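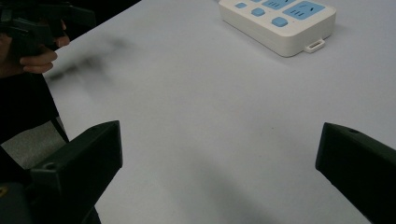
Project report: Does it matter where the power strip starts?
Robot Learning lab course, Porumside group
Oct 21, 2018

My question for this project was pretty small. If you teach a policy by showing it how to do a job with two hand-held grippers (one in each hand, a camera on each), how much do you need to move the object around between demos? I'd read plenty of "vary your starts" advice and wanted a number for it!

The job was picking up a power strip and setting it down straight along the back of the table. I picked it because it's awkward: long, smooth, and if you grab it near one end the other end drags. Cengiz Yüksel, my project partner, wanted to use a cup. I won that one, and then regretted it for most of the first week.

We recorded 152 demos and kept 123. The rest went in the bin, mostly because the tracking dropped out when one of us swung a gripper too fast (me, usually). Then we made two training sets from what was left. The "fixed" set only had demos where the strip started at the same angle, and the "mixed" set had every angle we'd bothered to try. To keep it fair we cut both down to the same size, so the mixed set didn't win just by being bigger.

Both policies got the same test starts, and half of those were angles neither set had covered. Mixed finished 79 percent of its runs. Fixed did fine on its own angle and fell apart as soon as the strip was turned much. It would close on bare table, lift nothing, and carry that nothing very carefully to the back!

Something I didn't expect was the shadows. The table is white and so is the strip, and with overhead light your hands and tools throw dark smudges all over the tabletop. I suspect the fixed policy was partly steering by those, since it got worse again when we switched off one row of lights. We only ran that check on one evening, so please don't lean on it too hard.

If I did it over, I'd write down the start angle for every demo as we went. I sorted them by eye afterward and it took forever. Cengiz wants to rerun the lighting test properly in November, with a dark cloth on the table, and I've said I'll help as long as he does the sorting.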